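Vuslow Nest Camera — Set-up Guide
Section 3: Choosing a site and first pairing

Do the pairing indoors before anything goes up a pole. Outdoor signal is weaker and you will need both hands for the ladder.

1. Charge the camera until the side light stays green. A flat battery takes most of a day.

2. Lay out the camera, the bracket and the four screws.

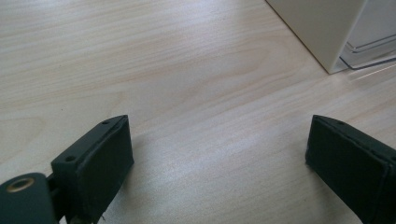
The lens cap should stay on until step 5. Screws are small and roll easily, so work on a flat surface with plenty of room. A pale, smooth tabletop like this one suits the job, as the dark screws show up well against a light wood grain. Keep the rubber washer with the bracket.

3. Open the Fandivmont app and tap Add Camera. Enter the code printed inside the battery door.

4. Leave the camera within 30 metres of the base station until the name appears in the list.

Note: If the name does not appear, hold the reset button until the light turns amber, then repeat step 3. Cameras with firmware older than 2,280 must be updated by cable first.

Caution: Do not open the battery door in rain or heavy dew.
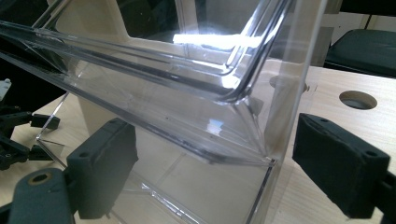
5. Take off the lens cap and check the live picture in the app. Set the colour to Daylight.

6. Turn off the status light under Settings — birds on the nest may react to it at night.

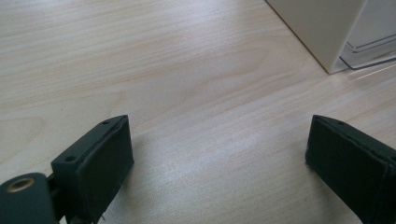 Glare is the most common cause of washed-out clips. Point the lens away from open water and from the afternoon sun where you can. You can test the exposure setting indoors on any slightly glossy surface: light coming off a tabletop leaves a bright patch where the grain looks paler, much as sun on a wet marsh will. Lower the exposure one notch at a time until the detail comes back.

7. Fit the camera before the birds arrive. In southern areas, have it in place before September. Once a pair is sitting, stay away from the pole and change settings through the app only.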